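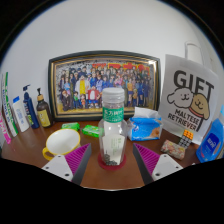 Ticket 335: Gripper width drifts during bottle demos
Project: Brolura tabletop tasks
Opened by: Nandi Kruger
Assigned to: Yevhen Hladun
Priority: normal
Status: closed

Nandi Kruger
Task is "pick up the bottle, set it on the coaster, let go." I'm using handheld gripper 2. The recorded finger width doesn't go back to the same value when I release the trigger. At the start of the session fully open reads 83 mm. By the end it reads a few millimeters less, with the fingers just as far apart as before. Replay on the arm then closes too early and bumps the bottle on the way in.

Steps so far:
Restarted the recorder. No change.
Ran the open/close calibration again. Fine for a few demos, then it drifts again.
Swapped the USB cable. No change.

Yevhen Hladun
Which build of the recorder? And is it the width only, or does the hand position drift too?

Nandi Kruger
Trasedach 123. Position looks fine, I checked it by returning to the same spot on the desk at the end of each demo. Only the width is off.

Yevhen Hladun
Please try it with one object and nothing else changed. Close on the bottle, hold still, open all the way, save. Do that until you see the drift and attach the log. Keep the other things on the table where they are so the background matches the earlier demos.

Nandi Kruger
Done, log attached. I closed on the bottle below the green label band each time. The drift shows up in the closed reading as well, by the same amount, so it looks like an offset and the scale is OK. 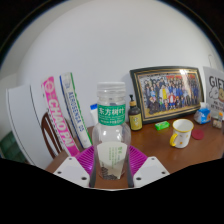 Zodwa Mabuza
We had the same offset on gripper 4 in March. It was the set screw on the encoder shaft. It slips a little each time you squeeze hard, and calibration only hides it for a while. Mark the shaft and the collar with a paint pen and you'll see it move.

Yevhen Hladun
Log agrees with that. The offset goes up in small jumps, always at a full close. Nandi, can you check the screw?

Nandi Kruger
Marked it, squeezed hard, and the marks no longer line up. Tightened the screw with thread locker, left it overnight, calibrated again. Open now reads 83 mm at the start and at the end of the session.

Yevhen Hladun
Good. Two things left. The demos recorded with the slipping screw need to be flagged so they stay out of training. Frames after the first jump are the bad ones, 3,000 in all. I'll add a check to the recorder that warns when the open reading changes between demos.

Nandi Kruger
Flagged. I'm recording the set again from the beginning. Replay of the first new demo closed at the right point.

Closed by Yevhen Hladun, April 20, 2025. Recorder check moved to its own ticket.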